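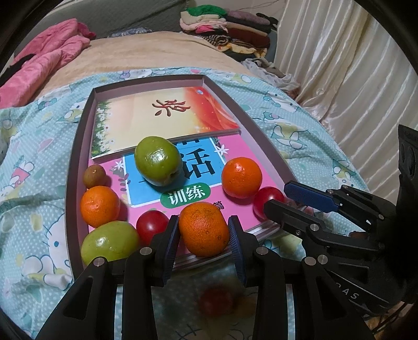
Keeping Fruit and Vegetables Longer: Kitchen Storage Tips

Most produce spoils early for one of a few causes. It was put away wet, it was packed too tightly, it was kept at the wrong temperature, or it sat next to something that made it ripen too fast. The tips on this page cover the things most households buy every week. They need no special equipment beyond a few containers, some paper towels and a marker.

Search tips Enter keyword Go

Sort before you put away

Empty the bags onto the counter and look at everything once. Pull out anything bruised, split or soft and plan to eat it in the next day or so. One moldy mandarin at the bottom of a net bag will spread to the ones touching it, and the net hides it well. Cut the net open and throw it out.

Take rubber bands and twist ties off herbs, radishes and green onions. Cut the leafy tops off carrots, beets and radishes, leaving a half inch of stem. The leaves keep drawing water out of the root as long as they are attached. Beet greens and radish tops can be cooked, so bag them separately.

Don't wash everything at once. Berries, mushrooms and grapes should be washed right before eating. Lettuce and kale can be washed ahead if you have a salad spinner and use it properly, which means two spins with the water poured out between them.

Citrus

Mandarins, oranges, lemons and limes will last on the counter for a week in a cool kitchen. For longer than that, use the refrigerator. Loose-skinned mandarins dry out faster than oranges, and the skin turns leathery before the inside goes bad. A bag left open at the top in the crisper drawer will hold them two to three weeks.

Choose mandarins that feel heavy for their size. A puffy skin that moves freely over the fruit often means the inside has started to dry. Green patches near the stem don't matter.

Lemons keep longest in a closed bag in the refrigerator, up to a month. If you only need the juice, squeeze several at once and freeze it in an ice cube tray. A standard cube holds close to two tablespoons, but trays vary, so measure yours once and write it on the bag.

Zest the fruit before you juice it. Zest freezes fine in a small jar and can be used straight from the freezer.

Tomatoes

Leave unripe tomatoes out of the refrigerator. Set large ones stem side down on a plate in a single layer, away from direct sun. Moisture leaves a tomato mainly through the stem scar, and resting it on the scar slows that down. It also protects the shoulders, the softest part on most large varieties.

Cherry tomatoes are sturdier. Keep them in the vented box they came in, or in a shallow bowl. Check the bottom layer every other day and take out any that have split. Split ones are fine for cooking the same day.

Once a tomato is fully ripe and you aren't going to eat it, refrigerate it. Some flavor is lost, but less than you lose by letting it rot. Take it out an hour before the meal.

Too many cherry tomatoes: put them in a baking dish with oil, salt and a few garlic cloves and bake at 300°F until they collapse, usually an hour and a half. They keep four or five days in the refrigerator and several months in the freezer.

Apples, pears and bananas

Apples give off ethylene gas, and so do ripe bananas and pears. The gas speeds ripening in whatever is nearby. Keep apples in their own bag in the refrigerator, away from leafy greens, carrots and cucumbers. Carrots stored with apples can turn bitter.

Pears ripen from the inside out. Press gently beside the stem. If the neck gives, the pear is ready. If the sides give, it is past ready.

Bananas can go in the refrigerator once they reach the stage you like. The peel turns brown, and the fruit inside stays the same for several more days. For freezing, peel them first. A banana frozen in its peel is a nuisance to get open.

To ripen something on purpose, put it in a paper bag with a banana and fold the top down. Avocados take two or three days this way. Check each evening.

Onions, garlic and potatoes

Keep onions and potatoes in separate places. Both want dark and dry conditions with air moving around them, but they shorten each other's life when stored together. A basket on a low pantry shelf works for onions. Potatoes do better in a paper sack with the top open, in the coolest spot in the house that stays above freezing.

Cut off small sprouts and any green areas on potatoes before cooking. If a potato is green over much of its surface, or tastes bitter, discard it.

Garlic should not go in the refrigerator as a whole head. The cold makes it sprout once it comes back out. Peeled cloves are different and have to be refrigerated in a closed container. Never store garlic in oil at room temperature. It carries a risk of botulism, and there is no smell or color to warn you.

Sweet potatoes are handled like onions, not refrigerated. The cold gives them a hard center that stays hard after baking.

Greens and herbs

Line a container with a dry paper towel, add the dry leaves without pressing them down, and lay another towel on top. Put the lid on. Change the towels when they feel damp. Lettuce handled this way is usually good for ten days.

Parsley and cilantro go in a jar with an inch of water, a loose bag over the leaves, in the refrigerator door. Basil goes in the same kind of jar on the counter, with no bag. Cold turns basil black overnight.

Rosemary, thyme and sage keep best rolled in a slightly damp paper towel inside a bag.

Wilted celery and carrots can be brought back. Cut them into sticks, stand them in cold water and refrigerate for a few hours. Slimy ones can't be saved.

Setting the drawers

Many refrigerators have two crisper drawers, each with a slider. Closing the slider holds moisture in, and that is the setting for greens, broccoli, carrots, cucumbers and herbs. Opening it lets gas and moisture out, so use it for apples, pears and ripe stone fruit. If your drawers have no slider, leave the bags open in one and closed in the other.

Keep the refrigerator at 37°F. A cheap thermometer standing in a glass of water on the middle shelf gives a steadier reading than one hanging in the air. Leave it overnight before you read it. The back of the top shelf is often the coldest place, and cucumbers and lettuce freeze there.

Wipe the drawers out once a month with warm water and a little dish soap. Dry them fully. A folded dish towel in the bottom soaks up drips and cushions the fruit.

Labels and a list

Write the date on anything you cut, cook or freeze. Masking tape sticks to cold plastic better than most printed labels, provided you put it on before the container goes in the freezer.

Tape a sheet of paper to the refrigerator door and list what has to be used first. Cross things off as they go. In October, when the last garden tomatoes and the first apples arrive together, ours runs to a second sheet.

Freezing small amounts

Spread pieces on a tray so they don't touch, freeze until hard, then bag them. Peppers, berries, grapes and sliced peaches all do well. For 650 grams of berries, one rimmed baking sheet is enough. Press the air out of the bag and lay it flat.

Lettuce, cucumbers and whole raw potatoes don't freeze well.

Green beans and broccoli need blanching first: two or three minutes in boiling water, then the same time in ice water. Dry them before they go on the tray or they will clump.

Reader notes

Yung-ching Liu writes that scallions keep growing if the white ends are stood in a glass of water on the windowsill. Change the water every two days. We get two good cuttings before they turn thin.

A reader in Dristdale asks about ginger. Keep it unpeeled in a bag in the crisper, or freeze the whole piece and grate it frozen. It grates more easily that way, skin and all.

Several people asked about wrapping banana stems in plastic. We tried it on two bunches and saw a difference of a day at most. Separating the bananas didn't change anything we could see.

Next page: Cleaning a cutting board that smells of onion

Contact the Dristdale Household Pages, P.O. Box 2181 | Copyright Dristdale Household Pages | Back to top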